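Swapping the processor in an old office desktop

Old office desktops are cheap for a reason, and the reason is usually the processor. I've done 17 of these swaps now, mostly for Gudrun Kleinschmidt, who buys dull computers the way other people buy shoes.

Before you start, check that the board accepts the new chip. Same socket doesn't mean same generation, as I learned at a cost I won't be sharing.

Shut down, pull the mains lead and hold the power button for a few seconds. Take the side off and find the power supply. Leave it screwed shut - there is nothing in there for you. Read the label while you're about it and note the wattage, in case the new chip is hungrier than the old one.

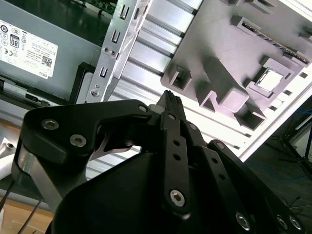 Move any loose cables aside and unplug only what blocks your way. Undo the cooler screws a little at a time, corner to corner. If it won't lift, twist gently. Do not heave.

Push the lever down and out, then let it rise. The metal frame comes up with it. Hold the chip by its edges, lift it straight up, and put it somewhere you won't put your tea. 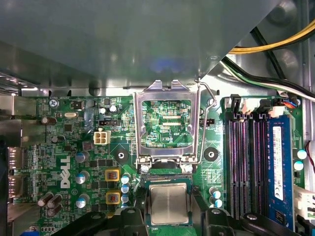
Retention frame open, chip just above the board.

The new one goes in with its corner triangle matching the socket's. Lower it flat and let go. It needs no pushing at all. Close the frame, bring the lever back down (it will feel alarmingly stiff) and hook it under its tab.

Clean the old paste off the cooler, put a pea of fresh stuff on the chip and refit. Mine idles at a temperature I'd call respectable. Anything near 87 degrees on the desktop means the cooler isn't sitting flat, so back in you go.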